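Junby to open seasonal decoration library in November

Households, schools and small businesses will be able to borrow Christmas decorations for the winter instead of buying them under a lending scheme opening in November at the Junby shop on Erdem Street.

The decoration library will hold 1,212 items at opening, from table-top trees and door wreaths to window garlands and strings of lights. Members can take up to 15 items at a time and keep them until the middle of January. Everything has been donated by local people or passed on by shops that were clearing old displays.

Junby already runs a lending service for tools and garden equipment. The new scheme follows a small trial last winter in which 35 households borrowed trees and lights from a storeroom at the back of the shop. Most of them asked for the same items again this year.

Mirjam Desmet, who manages the shop, said: "A lot of people have one box of decorations that they are fond of and two more that they are tired of. We can take the second kind and lend it to someone who has just moved into a flat and has nothing. Small trees were the first thing to go last year and we have many more of them this time." 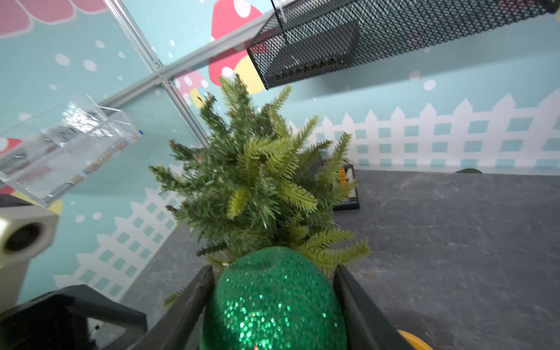

Junby Lending and Reuse Team

Items are grouped by size and colour on the shelves, and each has a numbered tag that matches an entry in the online catalogue. Members can reserve from the catalogue or choose in person. Artificial trees are lent with a storage bag, and anything with a plug is tested before it goes out. Glass baubles are lent only in full boxes.

Membership costs £15 a year and covers the tool and garden collections as well. Schools and nurseries pay nothing. There is no deposit on single items, but a deposit of £100 is taken for the large display sets intended for shop windows and halls. It is returned when the set comes back complete. Ordinary wear, such as shed glitter or a bent branch, is not charged for.

Julura, the furniture repair workshop next door, has built the shelving from reclaimed boards and will mend damaged items during the spring. Delivery of the display sets will be handled by Kasuser, a local cargo bike firm, within the town boundary.

Berkay Kılıçarslan of Kasuser said: "A full-size tree in its bag fits on one of our longer bikes without any trouble. We did several of these runs last winter. The reindeer set needs two trips."

Defne Duman borrowed decorations for her hair salon during the trial and has reserved a window set for this year. "I used to buy new every December and then had nowhere to keep it," she said. "I took everything back in January and had my cupboard to myself again."

Donations are accepted at the shop counter until the end of November. Decorations should be clean and, where possible, in their original boxes. The team cannot take candles, spray snow, real foliage or lights without a safety mark.

The library opens at 10am and closes at 4pm, with a later closing time of 7pm on the first evening.

Notes to editors

Interviews with Mirjam Desmet can be arranged through Edmund Rutkowska at the Junby press desk. The shop can be visited before opening by arrangement. Questions about school membership should go to Eylül Avcı at the same address.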